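Filed under: Workshop News, Robots

Two Arms, One Bottle, No Comment on the Carpet

Readers of the March issue will remember that Morven Innes and Torquil Lamont had talked the Stotdale workshop into giving up its second-best bench for a pair of robot arms. The pair is called Granda. Morven says the name came from the noise the left shoulder made when it first got up.

The job they picked was pouring a drink. Torquil figured it would take a weekend. That was 1217 lines of code ago, and the word "weekend" is no longer used near the bench.

Most of the trouble has been in the holding. A bottle gripped too high swings like a church bell, and one gripped too low tips over its own jaws. Around the middle seems to be the answer, though the two of them reached it by separate routes and each would like the credit. The white cloth went up behind the table after Anika Whitfield pointed out that the shelf of paint cans was confusing everybody, robot included. 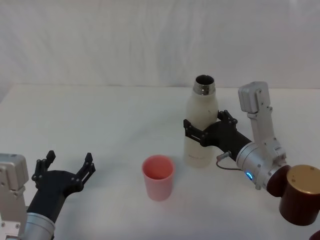
Granda at the bench: right arm on the bottle, left arm free, pink cup in between.

The left arm is meant to steady the cup. So far its idea of steadying has been closer to arresting, and Morven has spent two evenings talking it down to a gentler squeeze. Cameron Baird has offered to print softer fingertips if someone will please return his good calipers.

Pouring practice is done with dry rice for now. Water comes next, once the wiring has been moved somewhere less exciting. Torquil has asked for 40 clean pours in a row before anyone says the word "coffee."

If you'd like to heckle in person, the bench is at the back, past the lathe. Bring your own cup.

Contact the editor | © 2020 Stotdale Workshop Newsletter | Back to top

We use cookies to remember your settings. By staying on this site you agree to their use. OK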